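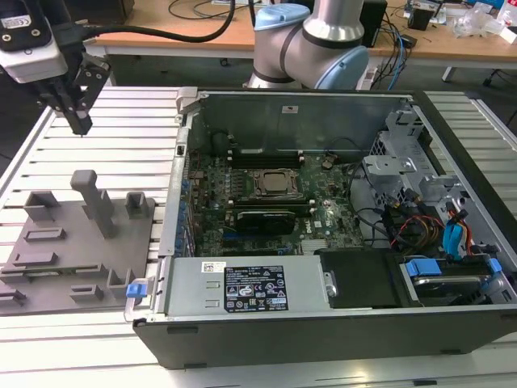
Saturday, December 20, 2025

I've spent most of this year writing the work rules for the computer teardown cell at Ormsby. They started as one page in May and they're now 12, which is too long, and I'm cutting them back to 10 before the new people start. These are the ones I'd keep if I had to throw out the rest.

Power first. No tower goes on the table until it has been unplugged and the power button held down for 10 seconds. We never open a power supply. It comes out whole and goes in its own bin, and the robot program has no step that touches its screws.

Drives are counted in and counted out. Each one gets logged against the tower it came from before the next tower is loaded. Sanside, who send us most of our machines, ask for that log every month, and I'd want it even if they didn't. We have done 2,000 towers this way and the two times the numbers didn't match, it was a typing mistake.

Cables get moved by hand before the arm goes near the drive bays. I tried for weeks to write a motion that pushed them aside. It worked on some cases and snagged on others, so the rule is now that a person tucks them back and steps out before pressing start.

Every holder has one job. If a tool lives in a slot, it goes back in that slot, and the slot doesn't get borrowed for a screwdriver or a pen. The arm goes to a taught position and closes. It has no idea you put something else there.

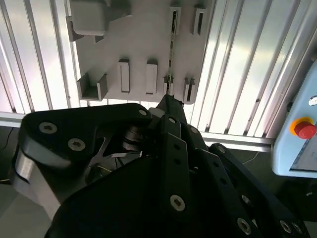 If a holder gets bumped or taken off for any reason, run the pick at slow speed before going back to normal. Do it with the pendant in reach and one hand free for the stop button. I also ask people to press the stop once at the start of each shift and check that the arm really does refuse to move. It takes less than a minute.

Gripper screws get checked every 400 cycles. We used to do it on Fridays, but a slow week and a busy week are very different for a gripper, so we went to cycle counts. Anyone who finds a loose one writes down which one.

The part I'm still unsure about is who can change a taught point. At Disik, where I worked before, only one person could, and everything stopped when that person was out. Here anyone trained can do it as long as they save the old version and put a note in the log. Some of those notes just say "fixed," so I need to add a line about what a note should contain.

I'll post the short version when it's done.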